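# Staff Kitchens and Drinks Stations: Progress Report to the Dradero Fund

Submitted by Theda Reuter, Facilities Office, 9th March

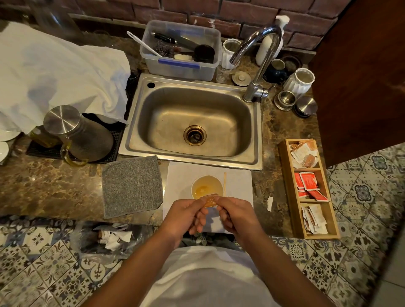
The grant was awarded to improve the shared drinks stations at our Fletar and Nimberg buildings, where staff and visitors prepare hot and cold drinks during the working day. Work at Fletar is complete. Work at Nimberg is under way and remains within the approved budget.

## Work completed

At Fletar, the counter beside the sink has been reorganized so that a drink can be prepared in one place. Paper cups, stir sticks and single-serve packets were formerly kept in a cupboard across the corridor and are now held at the station. Cups are set down on a folded paper towel while a packet is opened and stirred in, and the towel is thrown away afterward. A cloth towel is kept at the counter for general wiping.

Cleaning items have been gathered into a clear plastic container at the back of the counter. The sponge and steel wool are stored there, together with a spatula. Esben Holst has asked that knives be moved to a drawer, and this change will be made before the next inspection. Canisters, a mug and the pump bottle remain along the wall, and a wooden organizer box with three compartments stands on the right side of the counter.

The existing stainless steel sink and the chrome faucet were retained. The original proposal allowed for their replacement, but Preben Kvaran inspected both and found them serviceable. The sink shows slight water staining, and a descaling treatment has been added to the monthly cleaning schedule. The marble countertop was also kept.

## Spending

The sum of $600 set aside for the sink replacement has not been used. We request permission to transfer it to the Nimberg building, where the counter is shorter and additional shelving is needed. No other change to the budget is proposed.

Supplies are ordered from Borbély in cartons of 40 packets. Two deliveries arrived later than agreed in the reporting period. Montserrat Cuesta has raised the matter with the supplier and now places orders one week earlier.

## Staff response

Written comments were invited at Fletar. Most concerned the choice of drink packets, and several asked for an unsweetened option. Two members of staff asked for a separate bin for used stir sticks. The bin has been ordered. The request for unsweetened packets will be considered when the current stock has been used.

## Remaining work

Shelving at Nimberg will be fitted once the transfer of funds is approved. Ditte Frandsen will supervise the installation and prepare the instruction card for users, following the wording already in use at Fletar. We expect to submit the final report and receipts in May.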